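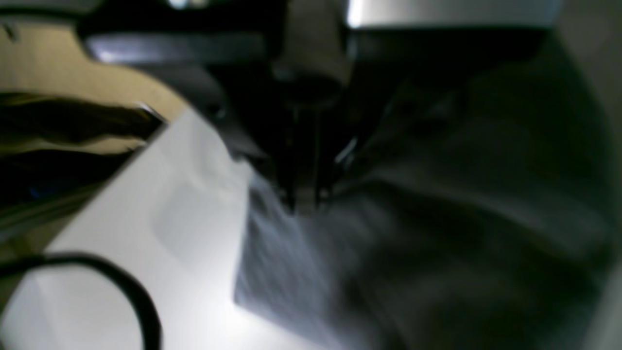
From the Sewing Bench: Two Grippers, One Wrist Camera, and a Great Deal of Thread

Jan 28, 2023

Hello again, friends, and thank you to everyone who wrote in after the last newsletter to ask how the sewing project was coming along. The short answer is that it's coming along slowly and that I'm enjoying it very much. The long answer follows, so you may want to refill your cup.

Those of you who have been with us since June will remember that we started on towels. Folding them, stacking them, dropping them on the floor. Towels are forgiving, and after a summer of them we felt ready for something that fights back a little, and so we moved the arm over to the sewing machine. The job sounds simple when you say it fast: bring two pieces of fabric together, guide them under the presser foot, keep the edges meeting all the way down the seam. My grandmother could do it while scolding the dog. For a robot it's a wonderful mess of small problems, and most of this winter has gone into finding out which of them belong to the gripper and which belong to us.

We have been comparing two grippers. The first is the Vullby, a plain parallel-jaw model with flat fingers and rubber pads. The second is the Clanberg, which has thinner, curved fingertips and a bit of spring in them. Salim Rashidi, who looks after the arm and is far more patient than I am, ran both through the same routine with the same white and dark gray fabrics, and we logged 1,203 attempts between the two before we stopped for the holidays. (I say "we." I threaded the needle a lot.)

The Vullby is strong and steady, and once it has hold of a piece of cloth it does not let go. That's lovely for carrying and a bit of a nuisance for sewing, where you want the fabric to slide along under the foot at its own pace. With the Vullby we kept getting a tug at the start of the seam, which put a pucker in the first inch or so. Salim tried lowering the grip force, then lowering it again, and eventually reached a setting where the pucker went away and the cloth started slipping out of the jaws instead. There's a narrow band in between where it behaves. We found it, lost it when we changed the pads, and found it again.

The Clanberg was the other way around. It's gentle with the fabric and follows the feed of the machine nicely, and our longest clean run, 111 seams in a row, was made with it. It is not fond of picking up a single layer from a flat surface, though. Those thin fingertips skate right over the top of the cloth unless there's a fold or a ripple to grab, so for now we leave a little slack in the fabric when we lay it out. I think most people who sew do the same without noticing.

Then there's the camera, which has probably eaten more of our time than both grippers put together. We use a small one mounted at the wrist, and I'm very fond of it, but it has its work cut out for it next to a sewing machine. You get a dark machine head right up close, bright white cloth on one side that washes out nearly to nothing, and dark gray cloth on the other with hardly any detail left in it. Add a moving wrist and the whole view smears. You can still follow the line where the white meets the gray, and for our purposes that line matters more than everything else put together, but the exact spot where the needle comes down turns into a cluster of dark streaks.

We have tried three things. Shortening the exposure sharpened the edges and made the gray fabric even darker. A second lamp helped the gray and made the white worse, and it bounced off the silver parts of the machine casing in a way that sent the edge finder chasing after the shine. The best improvement so far came from simply slowing the wrist down for the last 12 millimeters before the foot. It costs us a little time on every seam, and I don't mind a bit.

The controller is the newest piece. We switched to the Tutano just after the new year, and its smoother speed changes suit this sort of work, although the setup screens took me almost 2 days to make friends with. We haven't run it long enough to give you a fair comparison, so I'll hold my tongue until there are proper results to share.

What's next? Salim wants to put softer pads on the Vullby, made by a small shop called Muriithi that sent us a sample set in three thicknesses. I want to try a diffuser over the lamp, and to see whether a pale gray cloth in place of the white would give the camera an easier time. We also need to tidy up our cables, which I have been promising to do for longer than I'd like to put in print.

If you've worked with wrist cameras around shiny machinery, please do write and tell me what you did about the glare. And if you have fabric scraps in dark colors, a foot long or more, we would be very glad to have them. We go through them at quite a rate!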